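Wirnora Bench Arm Kit, Rev C: Product Page

For home builds and shared workshops. Includes the Plultitz kitchen simulation package.

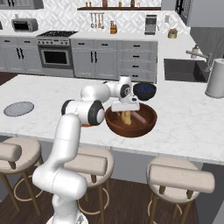 The Bench Arm Kit is a six-joint arm with a parallel-jaw gripper, sold as parts and assembled by the buyer. It is meant for light pick-and-place work on a counter or workbench. The kit ships with the mechanical parts, joint modules, controller board, wiring harness and a license for the simulation package. It does not include a power supply, a mounting surface or a host computer.

Rev C replaces Rev B. The wrist module and the gripper carriage have changed, and the two revisions do not share a harness. Rev B owners who want the new gripper need the adapter plate and the short harness, both listed under Spare parts.

What is in the box

Base casting with clamp bracket
Six joint modules, numbered, with the gear stage fitted and greased
Two link tubes and one elbow housing
Parallel-jaw gripper with two finger sets (flat and grooved)
Controller board in enclosure
Main harness, gripper harness, emergency stop with lead
Fastener pack, thread locker, shims
Printed build sheet

Hex keys are not supplied. The build uses 2, 2.5, 3 and 4 mm keys and a small torque driver.

Specifications

Reach, base axis to finger tips: 535 mm
Rated payload at full reach: 400 g
Gripper opening: 0 to 85 mm
Encoder resolution: 4,000 counts per turn, each joint
Supply: 24 V DC, 10 A minimum
Host connection: USB or Ethernet
Control rate over Ethernet: 200 Hz
Control rate over USB: 100 Hz

Payload is given with the standard gripper fitted and excludes the weight of the gripper. With the arm folded so that the tool is inside half reach, the limit rises to 650 g. Do not use the higher figure for a motion that passes through full extension.

Mounting

The clamp bracket fits tops from 18 to 60 mm thick. Stone tops must be padded on both faces, and the clamp should stay clear of sink cutouts and unsupported overhangs. For a permanent mount, remove the clamp and use the four M6 holes in the base casting. The drilling template is on the back of the build sheet.

Keep all seating and foot traffic outside the full swing radius while the arm is powered. The software limits on joint one can be set to block off part of the circle, but they are not a safety device. The emergency stop cuts motor power and the arm will sag under load, so support it before resetting.

Build order

1. Fit the base casting and check that it is level. Shims go under the casting and never under joint one.
2. Install joints one and two. Torque to the values on the build sheet.
3. Feed the main harness through the lower link before fitting the elbow housing. It cannot be fed through afterward.
4. Fit joints three and four, then the upper link.
5. Fit joints five and six and the gripper carriage.
6. Connect the controller with the supply off. Connectors J3 and J4 are the same shape. Match the printed numbers.
7. Power up with the arm folded and run the joint check from the host.
8. Run the zeroing routine. The values are stored on the controller and survive a power cycle.

Santeri Ojala assembled the reference unit in a shared workshop over two evenings, working alone. Most of the second evening went into the harness, which had been left out of the lower link at step 3. The build sheet now has a stop mark at that point.

Simulation package

The Plultitz package loads a model of the arm into a set of rendered rooms. The kitchen room is the default. It has an island with bar stools, a range, a sink and wall storage, and the arm is placed at the island with bowls, a plate and food items as test objects. Programs written against the simulated arm run on the controller without changes, apart from the connection address in the config file.

The pick-from-bowl task is the usual starting point. Long objects inside a bowl are harder to grip than the same objects on a flat surface. An item that stands near upright gives the fingers a narrow target from above, and an item lying across the bowl needs the wrist turned to match its axis. The rim also limits how low the gripper housing can go. Approach height, wrist angle and closing width are set per object in the task file.

Defaults for the bowl task:

Approach height above rim: 60 mm
Descent speed: 20 mm/s
Closing force: 30 percent
Retries before abort: 3

Raise the closing force in small steps. Soft food compresses under the flat fingers at anything above 45 percent, and the grooved set leaves marks. For real food, use the silicone sleeves and take them off for washing. The gripper body is not sealed and must not be rinsed.

The contact model treats every object as rigid. Bread, sausages and similar items will feel stiffer in simulation than on a counter, and grip settings should be checked again on hardware. Friction values are editable and the shipped numbers are for dry surfaces. Bowls are free to slide by default. Set the bowl to fixed while tuning the descent, then release it.

Host requirements: a 64-bit Linux or Windows machine with a discrete graphics card and 16 GB of memory. The package will run without the graphics card at reduced image size. Physics timing is unaffected.

Known issues

The host software reports a false over-temperature warning on joint two if the controller is powered before the USB lead is connected. Connect USB first, or use Ethernet. Fix planned for December.

With firmware older than build 43, the gripper does not report its width when fully closed. Update before running any task with retries, or every pick will be counted as empty. Thodoris Giannakopoulos traced this one from a log a buyer sent in.

Windows hosts may drop the simulation to the background when the display sleeps. Turn display sleep off for long runs.

Spare parts

Joint module, large (joints one to three)
Joint module, small (joints four to six)
Rev B to Rev C adapter plate
Short harness for adapter plate
Flat finger set
Grooved finger set
Silicone sleeves, pair
Zesevine 24 V supply with screw terminals

Joint modules are sold complete. Opening the gear stage ends the warranty on that module but leaves the rest of the kit covered.

Shipping and support

Kits leave the Riis warehouse every Friday. Orders placed after noon on Thursday go out the following week. Support is by email and is handled by Dalva Marinho for hardware and Aisyah Lumbantobing for the simulation package. Include the controller serial number, firmware build and log file. Zip the log folder whole, as the time stamps in the separate files are needed to line them up.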